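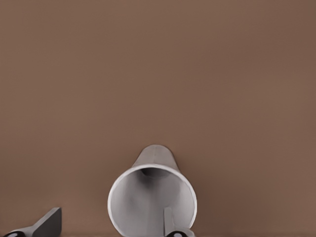
克拉索普堂区（Claltthorpe）礼仪与圣所服务组

婚礼、洗礼及追思礼拜场地预约办理指南

本指南适用于拟在本堂区举行婚礼、洗礼或追思礼拜的教友及其家属，亦适用于代为办理手续的亲友。主日礼拜及堂区年度庆典由教务办公室统一安排，不在本指南范围之内。

一、办理前的准备

申请人应先确认所需礼仪的种类及拟用场地。堂区现有两处场地可供预约：

主堂，可容纳300人，设管风琴、讲坛及洗礼池。
布尔库迪克小堂（Burkudik），可容纳40人，设电子琴，无洗礼池。

洗礼原则上在主堂举行。受洗人因健康原因不能到堂者，可在申请表“特别说明”栏内注明，由牧职人员另行商定地点。

申请人须备齐下列文件：

婚礼：双方身份证明、双方受洗证明（如有）、民政登记证明或登记预约凭证、婚前辅导结业单。
洗礼：受洗人出生证明，父母或监护人身份证明，代父母姓名及其所属堂会的证明信。成人受洗者另附慕道班出席记录。
追思礼拜：死亡证明副本，家属联系人身份证明，逝者生平简述一份。

证明文件如为外文，须附中文译本。译本无须公证，但应由译者签名并注明日期。

二、领取并填写申请表

申请表编号为402，可在堂区办公室窗口领取，也可登录堂区事务系统“普拉德”（Pulard）下载。婚礼申请人除402号表外，还须填写486号表，即婚前辅导登记表。两表应同时递交，仅交其中一份者，办公室不予登记日期。

填表时请注意以下事项：

1. 姓名应与身份证明一致。教名另填于括号内。
2. 拟用日期须填写首选与备选各一个。
3. 使用时间自进场布置起算，至清场完毕为止。婚礼一般以三小时为限，洗礼以一小时为限，追思礼拜以两小时为限。
4. 如需自行邀请主礼牧者，应填写其所属教会及按立证明编号，并预留审核时间。
5. 签名须由本人亲笔书写。通过系统递交者，应打印签名后扫描上传。

三、递交申请

婚礼申请应在拟用日期前至少六个月递交。六月为婚礼集中月份，拟在该月举行者宜提前一年提出。洗礼申请应提前六周递交。追思礼拜不受上述期限限制，家属可直接致电办公室，由值班同工即时登记，文件随后补交。

通过普拉德系统递交的步骤如下：

1. 登录后选择“礼仪事务”，再选择“新建申请”。
2. 选择礼仪种类。种类一经选定不能更改，如选错须撤回后重新填写。
3. 上传申请表及各项证明文件。每份文件单独上传，文件名应写明申请人姓名及文件名称。
4. 核对联系电话后提交。系统会生成受理编号，请妥善保存，后续查询及改期均须提供。

不便使用网络者，可在办公室开放时间内到窗口递交。窗口收件后当场出具纸质回执，其效力与系统受理编号相同。

四、审核与确认

办公室收到完整文件后，于十个工作日内答复。文件不全者，将以电话或书面方式通知补正，补正期间不保留所选日期。

下列时间不接受婚礼预约：

大斋期首日至复活节前一日；
圣诞节前一周；
主日上午礼拜时段；
堂区年度维修期间，具体日期以公告栏为准。

确认书发出后，申请人应在十四日内签回并缴纳场地维护费，逾期未签回者，日期自动取消。经济有困难的家庭可申请减免，减免申请由主任牧师单独审阅，内容不对外公开。洗礼不收取任何费用。

五、婚前辅导

拟结婚双方须共同参加婚前辅导，共五次，每次九十分钟。辅导在努奇特中心（Nuchit）二楼举行，分平日晚间班与周六上午班，两班内容相同，可因故互相调换一次。缺席两次以上者，须重新报名。

在其他堂会已完成同类辅导者，可提交该堂会出具的结业证明申请免修，但仍须与本堂主礼牧者面谈一次。

六、礼仪程序的商定

日期确认后，主礼牧者将与申请人约定会面，商定经文、圣诗及祷文。请在会面前自行阅读堂区礼文册相应章节，并初步选出经文两段、圣诗三首。

所用音乐应与礼拜性质相称。拟使用礼文册以外的乐曲，须在礼仪举行前四周将曲名及歌词交司琴审阅。自请乐手者，应安排其于彩排时到场试音。

程序单可由申请人自行印制，付印前须将定稿送办公室核对。经文译本、圣诗编号及主礼人员职称以核对后的文本为准。

七、场地布置与清场

1. 布置可在礼仪开始前一小时进场。圣坛区域内的器物不得移动。
2. 鲜花可置于讲坛两侧及入口处。不得在座椅及墙面使用胶带、图钉或铁钉。
3. 堂内不得撒放纸屑、米粒或人造花瓣。室外如需撒花，限用鲜花瓣。
4. 蜡烛由堂区提供。自备蜡烛须配有防滴托盘，并经当日值班同工同意。
5. 摄影及录像人员应在礼仪开始前向主礼牧者报到，听取站位说明。宣读誓约、施洗及祷告时不得使用闪光灯。
6. 礼仪结束后三十分钟内应完成清场，自带物品一并带走。遗留物品由办公室保管一个月。

八、改期与取消

改期申请须以书面提出，并注明受理编号。婚礼改期以一次为限，新日期仍须符合第四项所列规定。

礼仪举行前八周以上取消者，场地维护费全额退还；四周以上不足八周者，退还半数；不足四周者，不予退还。因疾病或丧事取消者，附证明后可全额退还。

九、证书的领取

洗礼证书于礼仪当日颁发。婚礼证书在登记册签署完毕后两周内，由当事人凭身份证明到办公室领取。委托他人代领者，须出具委托书及双方身份证明。证书遗失可申请补发，补发件将加盖“补发”字样，并注明原登记册页码。

本指南自2023年10月8日起施行，此前各版本同时停止使用。

查询请洽克拉索普堂区办公室，或通过普拉德系统“留言”栏目提交。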